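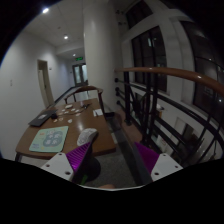 Landing desk: what do I do with all the little stuff?

zlata_m
So we put a wooden table out in the upstairs hallway by the railing, and it's become my work spot. Love the light! The problem is the small things. Mouse, mouse pad, laptop, fine, those have a place. It's all the tiny bits and the cables that spread across the back half until I'm working on a strip at the front. What do you all do? Drawer, tray, box?

IrfanOei
Tray. One shallow tray at the back and everything small lives in it. When it's full you sort it. I've had the same one for years and it cost me next to nothing.

endang.s
Disagree with Irfan, sorry. A tray is just a mess with edges (I've owned four). Get a box with a lid, or one of those stick-on drawers that go under the top. Mine is a Kikarness and it holds pens, clips, earbuds, the lot.

IrfanOei
Stick-on drawers on a wood top? The tape took the finish right off mine.

endang.s
Mine screws in. Four short screws, ten minutes. Measure how thick your top is first though!!

Hafiz_G
Do the cables before you buy anything. I clipped mine along the back edge and suddenly I had half a desk again. Also, a railing right there would make me nervous, I've dropped a pen down a stairwell from the 33 inch shelf on our landing and it landed in somebody's coffee.

zlata_m
Ha, the cat is more of a threat than I am. Endang, does the drawer knock your knees? I sit pretty high.

endang.s
A little, if I cross my legs. I moved it over to the left and it's fine now.

syafiqah_j
Or keep less on it? I do a clear-off every night at 9, and anything I haven't touched goes back in the closet.

zlata_m
I admire you, but no. Going to try the cable clips this evening and then measure for the drawer.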